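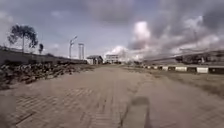 Brick paving running toward the horizon, with rubble along the left side.

Film and Place, Lecture 4: The Long Take and the Walking Picture
Notes by Svitlana Symonenko
Posted Oct 23, 2023
Share 13 | Comments 4

Search this site Go

Hello again, everyone, and thank you for such a lively discussion last time. I promised to write up what I said about the long take, partly for those of you who missed it and partly for my own sake, as I wandered off into a story about my aunt's projector and never got back to the second half.

We started in September with cutting, and with how a film can make us believe two rooms are next door to each other just by putting one shot after another. This week we let the shot run. A long take is simply a shot that goes on for longer than we expect it to, and you'll notice that the definition depends on us as much as on the clock. In a fast thriller, a shot of half a minute feels enormous. In the kind of film where a farmer peels a potato in real time (and I do love those films, I can't help it!), you might not notice two minutes going by.

Our main example was Ganness, the road film I showed you in two parts. The story is as plain as can be: a surveyor leaves the town of Ploltville on foot, meaning to reach his brother in Meltomberg before the wedding, and he gets there late. That's the whole plot. What makes it worth our time is the opening, where we follow him down the main street, past the bakery, through somebody's yard and out to the fields, all without a cut. By the time he reaches the last fence we know how he walks, who he owes money to, and that the dog doesn't like him.

Some things to hold on to from that opening:

First, the sound carries us. The bakery radio fades long before we've left the street, and I think that's when most of us feel he has really gone. Listen to it again with your eyes shut if you have the patience.

Second, the camera doesn't always stay with him. At the well it drifts off to look at two women talking, and he has to walk back into the shot. Several of you found this annoying. I did too the first time, and now it's my favorite moment in the picture, so do give it another chance.

Third, nothing important is saved for the end of the shot. Beginners often build a long take toward a big surprise, and the audience learns to sit and wait for it.

We then compared it with Perrin, which has a very similar walk told in short, quick pieces. I asked which one felt longer and the room split nicely. Perrin covers more ground and takes less time, yet a good many of you thought it dragged. Keep that in mind when someone tells you that slow films are the ones with long shots in them. Pace has to do with how much we're given to wonder about, and a cut can stop us wondering just as easily as it can start us up again.

For next time: please write a response of 1,000 words on one unbroken shot from any film you like. Describe what changes between its first moment and its last, even if the change is only in how you feel about the person on screen. Please don't retell the plot! I've read a great many plots. If you go a little over I won't mind, but do try to finish your thought.

Reading is chapter 4 of the course pack, and you can skip the part on lenses, as we'll do that together with the equipment in front of us.

Sign up for our newsletter and get new course notes by email. Enter your email address Subscribe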